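4.2 Why listeners stay with instrumental recordings

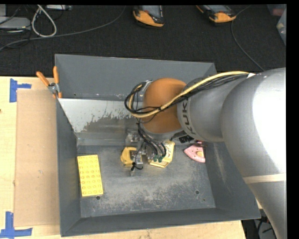

We turn now to the question that first drew us to this study, and that kept coming back to us over many pleasant evenings of listening: what makes a person play a quiet saxophone or piano album all the way through, and then (as so many of our participants did) start it over again? The Durkasell catalog was a wonderful place to look. It holds 300 instrumental titles, most of them sold by mail on compact disc or cassette, and the buyers in Cildale were generous enough to keep listening diaries for us through the month of November.

Of the 170 diaries returned, a good many spoke of music as company during other work, such as cooking, ironing or paying the bills. Listeners rarely named the soloist, but they remembered the tunes very well, and hymns and old film songs came up again and again. Saturday morning was a favorite time. Only 11 diaries mentioned sitting down just to listen, and those entries were, on the whole, the longest and the fondest.

Figure 4. Gray metal bin on a wooden tabletop, with a KUKA arm reaching in.

We also compared these diaries with the shorter Wirkness survey, in which 30 shop customers were asked about the same albums. Their answers were close to ours on melody but differed on tempo, and we take up that difference, along with the Dogbe playlists, in Section 4.3.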